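I met Gisela Medina by the loading door at Skorkelex, coffee already in hand, and she had me laughing before I'd found my notebook. She's packed orders here for years, and in February the second robot arm goes live on her line.

"People figured I'd be mad about it," she told me. "I was mad about my shoulder! Reaching into bins all day, that's what wore me out."
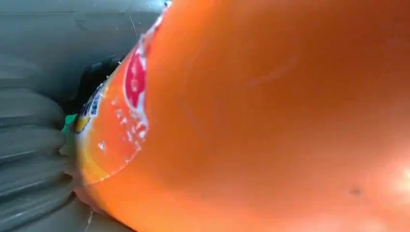

What I really wanted to know was who decides things now. Gisela used to just grab and go, but these days she's the one telling the arm what it can handle (and what it can't). Something like an orange bottle with a smooth, glossy side and a curved label sounds easy to me, and she shook her head at that. "Round and slick? I want to see it held right first."

Her coworker Hamisi Waweru is less sold. He trained for 2 days and still misses the talk at the packing table. "You used to have a person next to you," he said. "Now I watch a screen and eat lunch at a weird time." He's asked for his old break back, and Gisela's backing him.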